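The case for paying more for card stock

I have been making and selling greetings cards for long enough to have a cupboard full of cheap stock I will never use. Most of it was bought in packs of 50 because the price per sheet looked good. My view now is that small card makers should buy less paper, buy it heavier, and stop chasing bulk discounts.

Thin card gives itself away as soon as someone picks it up. It bows on the shelf, the fold goes soft, and a layered front pulls the whole thing forward until it won't stand. Customers don't know the weight in grams and don't need to. They put it back and pick up the next one.

Dilruba Begum, who shares a table with me at the October fair, disagrees. She says most cards get looked at for a minute and thrown out within the month, so the stock hardly matters. She sells plenty of cards, and I take the point for simple printed designs. For anything with a die cut or a raised panel I think she is wrong.
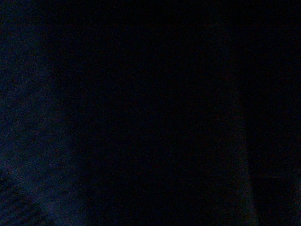

Dark blue, with faint diagonal lines at the lower left.

Color is the other problem. Bulk packs are usually mixed, and a mixed pack of 30 sheets will have perhaps 10 in shades you would choose. The rest go in the cupboard. I bought the Haltham assorted pack 2 years running before I admitted this to myself. Single-color packs cost more per sheet and less per card sold, and the second number is the one that pays for the table.

Gillespie Crichton taught the folding class I went to when I started, and he had us score every sheet before folding, cheap or not. Scoring helps. It won't stop a poor sheet from cracking white along the spine, and on a dark card that line shows from across a room.

I would like suppliers to sell smaller packs of the heavy stock. Fustano will do it if you call and ask, but it isn't on their order form. Virkgate won't split a pack at all. Until that changes, I suggest going halves with another maker on one good color and leaving the assorted packs alone.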